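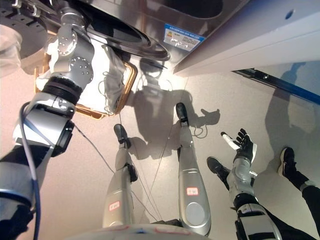
One reader of our first draft wrote in the margin that laundry is "mostly carrying, with a little washing in the middle," and after a whole term on the subject I have to agree. We had planned a report on detergents. What we ended up with is a report on baskets, doors, floors and the short trip between them, and I think it is the better for it, even if it took us a long while to get there.

Project report: Getting the Wash In and Out
Home and Living Studies, Zirnuvel College

How we started

Our group began in September with a very simple question. Where does the time go when a household does a load of laundry? Everyone knows the machine takes its time, but you can leave a machine alone and go make a sandwich. We wanted to know about the part where a person has to stand there. The Chettiar residence hall kindly let us use its laundry room in the mornings, when most people were in class, and we also kept diaries at home (some of us more faithfully than others, I'm afraid).

The basket under the door

The first thing we tried was the position of the basket. With a front-loading machine there are really only two sensible choices: on the floor right beneath the round door, or off to one side at waist height on a table or chair. Most of us grew up with the second way and were quite loyal to it. After a few weeks, though, nearly the whole group had switched to the floor. When the basket sits close under the opening, a sock that slips out has a good chance of landing where you wanted it anyway, and you don't have to keep turning around. The drawback is the bending, and those of us with sore backs said so often and loudly.

Woven baskets were a favorite for looks, and they let air through nicely, but they need a lining if you own anything delicate. A loose thread finds a rough bit of weave almost every time! We lined ours with an old pillowcase for part of the term and had far fewer snags. The plastic basket from Tonow was lighter and easier to wipe out - it was also the one that skidded across the floor whenever somebody leaned on it.

White cloths and tangles

We used plain white cotton cloths for our test loads so that everybody was handling the same thing. A load of 6 cloths came out almost as separate pieces. Bigger loads came out as one large knot, and the person unloading had to decide whether to untangle it at the machine or drop the whole bundle in the basket and deal with it at the folding table. We liked the bundle method best. It felt untidy, but it cleared the machine for the next person, and in a shared room that counts for a lot.

The rubber seal

I would like to put in a word for the seal around the door. We made a habit of running a hand along the inside fold after each load, and what we found there over the term included hair ties, a library card and one very small glove. We also wiped the seal and left the door open afterward.

What we spent

Our budget was 300 dollars from the Traslow student fund. Most of it went on baskets and cloths, and the rest on detergent and a folding table that wobbles.

What we would change

The diaries should have been shorter. People wrote lovely long entries in the first week and then hardly anything. We would also like to repeat the basket test with a raised machine, as the bending was the main complaint and we never got to try it. The pillowcase is staying in the basket for next term's group, along with our notes on the table.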